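4. Comparison of end effectors for planar pushing

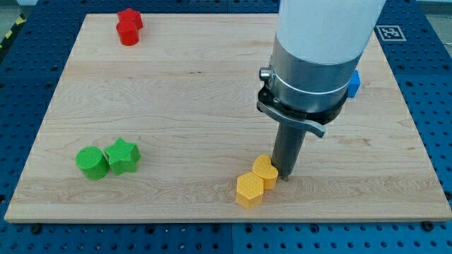
The second set of trials compares three ways of pushing small blocks into groups of the same colour. In Section 3 all pushing was done with the closed fingers of a parallel gripper, and several of the failures we logged there came from the tool and had little to do with the controller. The fingers hid the block being pushed, and their flat outer faces tended to catch on the corners of the star shapes. We therefore repeated the task with two rod tools, keeping the arm, the board and the control software the same.

Figure 4. Rod tool beside the yellow heart block. The red and green pairs are at the left of the board, with the yellow hexagon and heart nearer the viewer. The blue block is mostly hidden by the arm.

4.1 Tools

The three tools were the Plestero parallel gripper with its fingers closed, a short rod and a long rod. Both rods have a round section and the same diameter, and differ only in length. They fit the wrist through the same quick-release clamp, so that the tool could be changed without taking off the wrist flange. After every change we touched the tool tip to a fixed reference point and corrected the tool length in the controller. This took longer than the change itself, but without it the tip height could not be trusted near the board.

The target height of the tip was 2 mm above the wood. Lower settings were tried first and dropped. The board is not perfectly flat, and the rod scraped the surface when it moved towards the far edge. Higher settings gave no scraping but made the star blocks tip over when pushed on one of their points.

4.2 Procedure

Each trial began with the blocks spread over the board in a layout drawn from a list made beforehand. The operator then drove the arm in the plane of the board using the Stastenik hand controller, with height and tool angle held fixed by software. A trial counted as complete when all the blocks of each colour stood in their own group and no group touched another. It was stopped and marked as failed if a block left the board, if a block fell on its side, or if the task was not finished in 95 seconds.

The same 20 starting layouts were used for each tool. The order of the tools was changed between sessions so that practice would not favour whichever came last. The square marker on the bench beyond the board was used to check the camera position at the start of each session. The check was repeated if the bench had been knocked. Across all the tools, including practice runs and stopped trials, we recorded 688 separate pushes, where a push is any unbroken stretch of contact between the tool and a block.

4.3 Observations

The long rod gave the steadiest results. With a single small contact area the operator could choose which side of a block to press on, and could correct a turning block by moving the tip a little to one side. This mattered most for the heart, which turns quickly when pushed on one lobe. The closed gripper was better at moving a block in a straight line over a long distance, as its wider face kept the block from slipping round. It was poor at the last part of the task, when a block has to be brought up to its neighbour without moving it.

The short rod behaved like the long one in open parts of the board. Its weakness was in the view from the camera. The wrist sat lower and covered more of the wood, and operators often lifted or withdrew the arm to find a block they had lost sight of. The long rod reduces this problem but does not remove it, as Figure 4 shows for the blue block. A second camera on the other side of the bench would help, and we plan to add one before the November trials.

The long rod does bend slightly under side load. We saw no effect on the grouping task, but it would need to be measured before the tool is used for placing blocks to a fixed position. For the learned controller in Section 5 we use the long rod only.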